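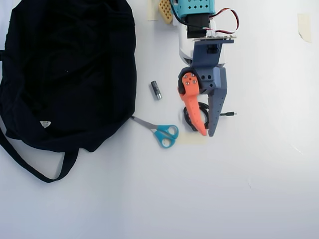

4. Cold start and first rinse – Karno 60 pressure washer

Do this outdoors. Never in a closed shed or van.

1. Check oil. Top up if low, dont overfill.
2. Connect garden hose, open tap fully. Squeeze trigger until the air is out and flow is steady.
3. Choke on. Pull cord, firm and even.
4. Running? Choke off slowly. Let it warm up 2 minutes before you fit a nozzle.

CAUTION: No water, no running. Pump seals burn out fast.

Note: hoses over 21 meters lose pressure. Use the wide Gistano coupler if you have to go longer.

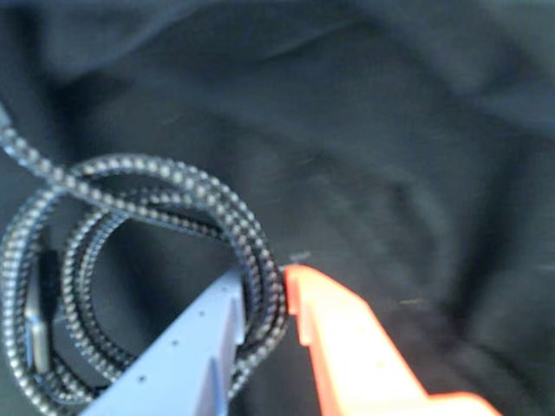
5. Shutting down

1. Engine off first, then tap.
2. Squeeze trigger again to let out leftover pressure.
3. Unscrew lance, drain hose, coil it loosely.
4. Storing past February? Run pump antifreeze thru before you put it away – half a cup is plenty.

WARNING: Muffler stays hot. Keep hands and hoses clear.
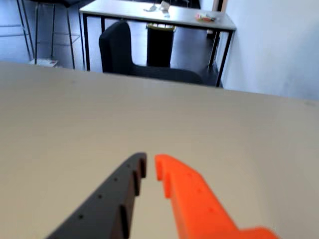

Ilgın Işık: Step 4 under shutdown, do I leave the inlet filter in when the antifreeze goes through? Mine came out cracked last winter.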